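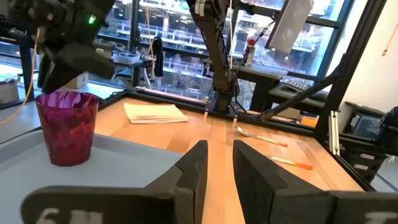 ## 协会让我们在要求对进口铰链加税的联名信上盖章，信里引用的就业数字能信吗？

**仓库二楼**

先说背景。我们是一家做橱柜和办公柜的小厂，铰链和滑轨都是外购，铰链有一半以上从国外的 Nisten 拿，剩下的从本国的 Justex 拿。两边的货我都验过，便宜的那档 Nisten 稳定一些，带阻尼的那档 Justex 更好，价格差得也没有外面传的那么夸张。

上周行业协会群里发了一封联名信，收信人是主管部门和几位议员，要求对进口的家具五金件启动反倾销和反补贴调查，并且"尽快采取临时措施"。信后面附了一份咨询公司 Sterosura 的报告摘要，核心的一句话是：进口补贴产品已经"威胁到本行业 1,721 个就业岗位"。协会的人挨个打电话，让会员在星期日之前把盖好章的扫描件发过去，说"大家都签了"。我问了两家同行，一家说没签，另一家说老板签了，但老板没看过附件。

我不反对管一管补贴这件事。对方政府给厂里补电费、补地价、补出口，这些我相信有，跑过那边的人都知道。可是我看这份摘要越看越别扭，理由我自己也说不太清楚，列几条：

- 报告全文没有发，协会说"全文比较长，摘要够用了"。
- 这个岗位数没有说是铰链厂的，还是所有五金厂的，还是把我们这种用铰链的厂也算进去了。
- 信里说进口"大量涌入"，但没有写从哪一年跟哪一年比。
- 信里一句话都没有提下游。我们厂的人比给我们供铰链的车间的人多，这一点协会心里应该有数。

老板的意思是签了不吃亏，得罪协会才吃亏，展会的摊位还要靠他们排。我想在开会的时候至少能说出个一二三来，所以来请教：

第一，这种就业数字一般是怎么算出来的，我该问协会要什么东西才能判断它靠不靠谱？

第二，盖了章以后有没有实际后果？是不是就是一封信而已？

第三，如果最后真加了税，Justex 会不会跟着涨价？我们跟 Nisten 的合同还没到期，怎么处理比较稳？

不用劝我爱国，也不用劝我拥抱全球化，两种话我这周都听够了。

**仓库二楼**（补充）：有人私信问我们是不是 Nisten 的代理。不是。我们跟它就是买卖关系，账期还不如 Justex 给得长。

---

**Sofia Barreto**

我以前替下游用户协会写过几次这类案子的意见书，也替申请方整理过一次材料，所以两边怎么做数字我都见过。先说结论：这个数字现在的状态是"无法核对"，你没有义务相信它，也没有依据说它是假的。开会时建议就用"无法核对"这四个字，别用"造假"，后面这个词你举证不了。

### 数字是怎么来的

常见的做法有几种，同一个行业用不同做法，出来的结果可以差出好几倍。

最老实的一种是直接数人头：把提出申请的几家厂的在册生产工人加起来，只算做被调查产品的那部分。这种数通常不大，写进新闻稿里不好看，所以新闻稿里很少见到。

稍微宽一点的，把整个厂的人都算进去。厂里做铰链，也做拉手、做滑轨、做门锁，行政、食堂、司机都在里面。理由是"铰链线停了，全厂受影响"。有的厂确实如此，有的厂铰链只是副业。你得知道是哪一种。

再宽一点，加上间接岗位：给铰链厂供钢带的，做电镀的，跑运输的。这一步一般靠投入产出表里的系数来乘。系数本身有正规来源，问题常常出在用法上。比如拿整个"金属制品业"的系数去乘一个很窄的产品，或者拿全国的系数去说一个小镇的事。

最宽的一种再加上"诱发岗位"，也就是这些工人领了工资去理发、买菜、吃饭，理发店和菜摊因此多出来的岗位。学术上有人这么算，做敏感性分析也可以。把它跟车间里的焊工加在一起，用一个总数讲出来，还不分开列，我就不太愿意往下看了。

摘要里的 1,721 精确到个位，这件事本身说明不了什么。乘出来的数都可以精确到个位。我见过有人因为数字带零头就觉得"肯定是一个一个数出来的"，正好反过来，真去挨家数的人往往会告诉你哪家没回表，数字后面要跟一个说明。

还有一个词你要盯住："威胁到"。受到威胁的岗位，已经减少的岗位，加税以后可以新增的岗位，这是三样东西。摘要用的是第一样。第一样最容易写大，因为只要把行业里现有的人全算成"受威胁"就行了，一个人都没裁也照样成立。你可以当场问一句：到目前为止，因为进口而减掉的岗位是多少？答得出来最好。

### 跟谁比，从哪里开始比

你说信里没写对比年份，这个直觉是对的。起点可以挑。挑一个进口特别少的年份当起点，后面怎么看都是"涌入"。挑一个国内产量特别高的年份当起点，后面怎么看都是"萎缩"。比较起来麻烦的是，两条线有时用的还不是同一个起点，放在同一张图里，不仔细看标注发现不了。

另外要看有没有别的原因。铰链厂用人减少，可能因为进口，也可能因为换了自动冲压线，可能因为客户改用别的结构，可能因为房子卖得少、柜子做得少。正规调查里这叫因果关系，调查机关按规则应当把其他因素造成的损害分开，不能都算在进口头上。联名信当然不用守这个规则，谁写信都可以只写对自己有利的。所以联名信里的数字和将来调查里认定的数字，你不要当成一回事。

我自己经历过的一个案子（别的产品，就不点名了），申请方最响的那条论据是关了一条生产线。后来问卷交上来，关线的决定是在进口增长之前做的，设备搬去了集团在外地的另一家厂。没有人撒谎，线确实关了。新闻稿就是从"线关了"写起的。

### 问协会要什么

我建议你发一封邮件，语气平一点，请对方提供下面几样。打电话不算数，要留字。

1. Sterosura 报告全文，包括附录和方法说明。
2. 委托方是谁，谁付的钱。这不是骂人的话，谁付钱都可以做出认真的报告，可是读的人应当知道。
3. 岗位数按直接、间接、诱发分开列。做不到分开列的，请说明理由。
4. 产品范围。写清楚税则号，写清楚带阻尼的和不带阻尼的是不是都在里面，滑轨在不在里面。
5. 对比的起止年份，以及进口数量和进口金额两套数据。只给金额不给数量，或者反过来，都不够。
6. 有没有估算过对下游的影响。没有的话，写一句"没有估算"也可以。

第六条他们多半会说"下游影响很小，铰链在一个柜子的成本里占不了多少"。这句话可能是真的。不过要让他们写下来，因为它跟另一句话会打架：如果铰链在柜子里无足轻重，价格涨了客户不在乎，那 Justex 当初提价应该很容易，为什么说被进口压得提不了价？两边也许都有说法，但你得先听到说法。

另外报告里如果有"补贴金额"这样的数字，你也要问口径。补贴统计是个大坑。有的把研发税收优惠、贷款利差、土地折价、地方奖励全部估值相加，再拿整个产业的总数套在一个产品上。对面给汽车厂的钱，给钢厂的钱，给铰链厂的钱，是不同的钱。钢厂拿了补贴，铰链厂能不能因此买到更便宜的钢带，这在规则里有专门的分析方法，叫上游补贴或者利益传递，要一家一家查。写信的人喜欢说"举国之力"，这个词没有办法核对。

我这么说不等于认为没有补贴。你说跑过那边的人都知道，我同意。我的怀疑放在下一步：从"有补贴"走到"所以这里少了一千多个岗位"，中间有好几道坎，摘要一步就跨过去了。

### 盖章有没有后果

"就是一封信而已"这句话，我建议你不要照单全收。

先看信的法律性质。如果它纯粹是写给议员的呼吁，后果主要在名声和关系上。可是有的联名信会被当成附件放进正式的申请书里，用来证明"产业支持"。反倾销申请要有足够比例的国内生产者支持才能立案。你们不生产铰链，按理说不算国内生产者，你们的章对这个比例没有用处。那为什么还要下游厂来盖？我能想到两个解释。一个是为了声势，单子长好看。另一个是为了将来有人代表下游说"加税会伤到我们"的时候，申请方可以拿出这封信，说你看，下游自己也签了。

第二个解释对你们比较要紧。真立了案，下游用户一般可以提交意见，有的地方还可以申请公共利益方面的审查，或者申请把某个型号排除出去。你签过信以后再去提反对意见，程序上通常没有人拦你，可是对方律师第一段就会引用那封信，你后面写得再好，读的人心里也打了折。

所以请看清楚信的最后一段，有没有"本公司授权协会代表本公司在后续程序中……"之类的话。有的话，不看附件就盖章是很危险的。我见过授权写在页脚的。

还有一点，信里有没有替你们陈述事实。"我们这些企业都因不公平进口遭受了损失"，你们盖了章，就是你们在说这句话。你们遭受损失了吗？从你写的情况看，你们从那边买货，买得还挺顺手。哪天对方供应商或者你们的银行拿着这封信来问，你们怎么答？

### 如果不想签，又不想得罪人

折中的办法有，难看一点，能用。

可以回一封自己的短信，写支持对补贴问题进行公正调查，同时希望调查充分考虑下游用户，希望公布报告全文。不盖在他们那张纸上，用你们自己的抬头。协会要的是长长一串名字，会不高兴，但很难公开说你不支持。

也可以把你们那两家没签或者没看就签的同行拉到一起，三家发一封。一家说话叫刺头，三家说话叫意见。已经签了的那家要不要撤，得让他们老板自己看过附件再说，你别替他决定。

至于展会摊位，这个我没法判断。你老板比我懂。我只想提醒，如果协会真的暗示不签就没有好摊位，请他们把这句话也写成邮件。一般写不出来，写不出来就先当它没有。

### 价格那一问

加税以后国内厂会不会跟着涨价，大多数时候会跟一些，跟多少看三样：国内有没有闲着的产能，有没有第三国的货可以补进来，买家能不能换型号。

闲产能多，几家互相抢单，涨不动。产能吃紧，或者国内实际上就一两家在做，那涨价的空间基本上就是税率给的空间，厂家没有理由把它留在桌上。我对"我们承诺不会借机涨价"这种话一向不当真，说话的人也许真心，可是他说了不算，明年换个销售总监，或者钢价动一动，承诺就没有了对照物。你可以测一下：请 Justex 给你们一份锁价的长期报价，哪怕只锁最常用的那个型号。愿意锁，说明承诺有点分量。说"原则上支持，具体要看市场"，那就知道了。

还要想到期限。反倾销税按通行的规则五年要复审，不复审就到期。听起来有尽头，实际上复审延长的很多，你做预算的时候别按"熬过五年就好了"去做。也别按一辈子去做。就按"不知道"去做，多留一家供应商。

跟 Nisten 的合同，请你今天就去翻三处：贸易术语是哪一种，谁做进口人；有没有税费变动条款；原产地怎么写的。如果你们自己是进口人，税单寄给你们，跟卖方没有关系，卖方"愿意一起承担"的口头话不能拿去交税。有的地方最终税额要等复审才定下来，先按一个率交保证金，后面多退少补，补的那次很疼。临时措施之前进口的货，少数情况下会被追溯，"尽快采取临时措施"几个字不是随便写的，趁现在猛囤货的人要把这条算进去。

最后说一句转口的事，因为一定会有人来找你。会有人说，货先到 Insaurralde 港换个箱子，换一张产地证，就不用交了。换箱子不改变原产地，换纸也不改变。查到了是进口人倒霉，那位热心人届时电话就打不通了。

**仓库二楼** 回复 **Sofia Barreto**：非常感谢，比我预想的细。刚去看了信，最后一段写的是"并同意协会就此事与有关部门沟通"。这算授权吗？

**Sofia Barreto** 回复 **仓库二楼**：含糊，偏向算。"沟通"两个字可以很窄也可以很宽。要签的话，请他们改成"同意协会转交本信"，后面加"不构成任何程序中的授权"。他们要是说"没必要，大家都理解"，那你就更应该坚持改。

**仓库二楼** 回复 **Sofia Barreto**：还有一个，我去问了全文，协会说 Sterosura 的全文涉及会员商业秘密，不方便给。

**Sofia Barreto** 回复 **仓库二楼**：这个理由一半说得过去。单个厂的成本和客户名单当然不能给。可是方法说明里没有商业秘密，系数来源没有，产品范围没有，起止年份更没有。正式程序里都要求提供一份可以公开的版本，涂掉该涂的就行。请他们也涂一份。涂完了如果一个字都不剩，那也算一种信息。

---
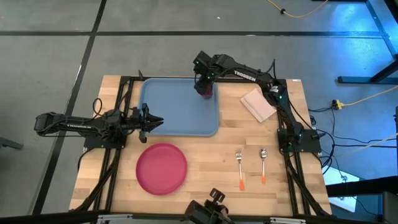

*浅色木桌，桌上有蓝色托盘*

---

**路过的油条**

签就签呗，想那么多。这种信每年都有，最后有几封有下文的？我们厂这几年签过的少说也有……反正不少，什么环保的、电价的、物流的，没有一次有人回来找过我们。

加税肯定是好事，不加税本地厂都死光了，到时候人家再涨价你哭都来不及。这个道理不用咨询公司算。

那个数字肯定有水分，但是对面的数字也有水分啊，大家都往大了说，抵消掉就差不多了。

**Sofia Barreto** 回复 **路过的油条**：两个水分不会抵消，只会得到一个谁都不知道多深的池子。"本地厂死光以后对方涨价"这件事可以查的：看国内还剩几家在做，看除了对方以外还有没有别的供应来源。有好几个来源的产品，很难出现你说的情形。只有一个来源的产品，你说的就值得认真担心。铰链属于哪一种，我没查过，您查过吗？

**路过的油条** 回复 **Sofia Barreto**：没查过，凭经验。

**仓库二楼** 回复 **路过的油条**：请问您签过的那些，附件都看了吗？

**路过的油条** 回复 **仓库二楼**：行政看的吧。

---

**账房隔壁**

上面 Sofia 把大道理讲完了，我补充一点做账和做合同的，都是我们自己踩过的。我们做的是展架，进口的铝型材和连接件，碰上过一次加税，从立案到出初步结果前后九个多月。这九个多月比加税以后还难受，因为谁都不敢报价。

**立案以后，价格先动，税后动。** 我们碰到的情况是消息一出来，国内那家就发了调价函，理由写的是"原材料及市场环境变化"，税率那时候连影子都没有。你问 Justex 会不会涨，我的看法比 Sofia 还悲观一点，我觉得不用等到裁定。建议你现在就把手上 Justex 的报价单有效期翻出来看，有效期写"以最新通知为准"的等于没有有效期。

**给客户的报价要加一条。** 我们那次最大的亏不在采购端，在销售端。跟客户签的是固定价，工期又长，型材涨了一分钱也转不出去。后来改了模板，写明如果进口环节新增税费导致某类材料成本变化，双方另行协商。客户法务不喜欢这条，谈下来的大概一半都没有。没谈下来的单子我们就自己在价格里放一点余量，放多少看胆子。你们做办公柜，如果有政府或者学校的单子，那种合同更难改，投标之前就要想。

**产品排除要早准备。** 真立案的话，有机会申请把某些型号排除出去，理由一般是国内不生产或者生产不了同等规格。这个要证据，什么叫证据呢？就是你给国内厂发过询价，人家书面回复做不了，或者送了样、测了、不合格，有报告。我们当时只有微信语音，国内厂的销售在语音里说"这个我们真做不了哈"，到了程序里那家厂正式回函说完全有能力生产，就差一套模具。语音没用上。所以你说 Nisten 便宜那档更稳定，稳定在哪里，开合次数测过没有，有没有记录，现在就补。两边的样品用同一个办法测，找外面的实验室出一张纸，别用自己厂里的数据，自己的数据人家会说你偏心。

**原产地声明要重新要一份。** 跟供应商要一份写清楚生产工序在哪里完成的，冲压在哪里，装配在哪里，电镀在哪里。很多五金件的工序分在两个国家，平时没人问，一加税就成了大事。Nisten 如果支支吾吾，你心里要有数。

关于就业数字，我有一点跟 Sofia 不太一样。她让你去要这要那，我觉得可以要，但别抱太大指望，更别把开会的全部时间都花在这上面。协会的人自己多半也没看过全文，他手里可能真的就只有摘要。你追着他问系数，他会觉得你在为难他个人。不如换个问法：我们厂有多少人，签了的几家下游厂加起来有多少人，这些人在不在那个数字里？如果在，等于我们被算作"受进口威胁的岗位"，可是我们在用进口件，请解释。如果不在，请在信里加一行把我们写上。这个问题不用懂方法也听得懂，老板们都听得懂。

还有，我对"下游一定受害"这个说法也有保留。下游协会写的意见书我也看过，里面的失业数字同样是乘出来的，乘得不比上游客气。我们那次下游这边喊得很凶，说要倒一片，后来倒的那几家本来就欠着款，有没有税都得倒。但我们自己的利润确实薄了一截，这是真的，只是没有喊的那么惨。你开会的时候如果拿下游的数字去压上游的数字，对方问你怎么算的，你也要答得出来。答不出来就只讲自己厂里的账：一个柜子用几个铰链，单价变动多少，年用量多少，乘一下，这个数没有人能驳。

**Sofia Barreto** 回复 **账房隔壁**：最后一段完全同意，我替下游写的时候也被人问倒过。我们那次用的是"可能受影响的岗位"，跟"受到威胁"没有什么本质分别。补充一点，询价留痕那条，邮件里请写清楚规格、数量和交期，三样缺一样，对方以后都可以说"当时他问的不是这个"。

**账房隔壁** 回复 **Sofia Barreto**：对，交期最容易漏。国内厂说"能做"，没说半年以后能做。

**仓库二楼** 回复 **账房隔壁**：您说的换个问法这个太好用了。我们厂加上那两家同行的人数我大概有数，明天去核一下。另外问个笨问题，我们从 Nisten 拿货的合同是我们做进口人，卖方现在主动说可以改成完税后交货，由他们的关联公司来进口，价格稍微上调。这能接吗？

**账房隔壁** 回复 **仓库二楼**：我们接过类似的，接之前看两样。第一，那个关联公司是不是真有人有账，别是一个信箱地址。这种公司碰到补税的时候说没就没。第二，涨的那点价跟可能的税比是不是便宜得离谱。离谱的话问他怎么做到的，答案如果跟申报价格有关，就别接。你们是用货的人，出了事货被扣在港口，产线停的是你们的。

**Sofia Barreto** 回复 **仓库二楼**：再加一样，合同里写明因进口人原因造成的延误怎么赔。还有，请找本地的报关和贸易律师看一眼，我们几个都没见过你的合同，各地规则也不一样，我上面说的只是通常的情形。花一两个小时的咨询费不冤枉。

**路过的油条** 回复 **仓库二楼**：人家主动让利你还怕。

**仓库二楼** 回复 **路过的油条**：怕。

---

**仓库二楼**（更新）

开完会了，回来报告一声。

章没有盖在他们那张纸上，老板同意用我们自己的抬头回一封，内容基本按 Sofia 说的，支持公正调查、请公布报告方法、请考虑下游用户。协会秘书处的人收到以后打了个电话，语气还行，说"理解"，又说名单已经够了。够了还催那么急，我没接话。

人数那个问题我也问了。对方说要回去查，到现在没有回音。倒是有一家签了的同行，听说以后去把附件要来看了，他们老板原先以为那个岗位数说的是我们整个柜类行业，所以才觉得挺严重。摘要里其实没有这么写，也没有写不是。我猜签的人里面各有各的理解。

Justex 那边，我请销售给最常用的两个型号报锁价。先是说没问题，第二天说要请示，再后来给了一份报价单，有效期那一栏写着"以书面确认为准"。我问书面确认由谁发，他说到时候会发。先放着。

Nisten 的改合同没有接，改成在原合同上加一条税费变动由双方协商，每批货附工序说明。他们第一次寄来的工序说明只有一句话，退回去重写了，第二版把冲压和装配分开写了，电镀还是没写。

样品送外面测了，结果没出来。如果数据跟我平时的印象相反，我也会贴上来。

Sofia 要的方法说明如果哪天要到了，我在这里补。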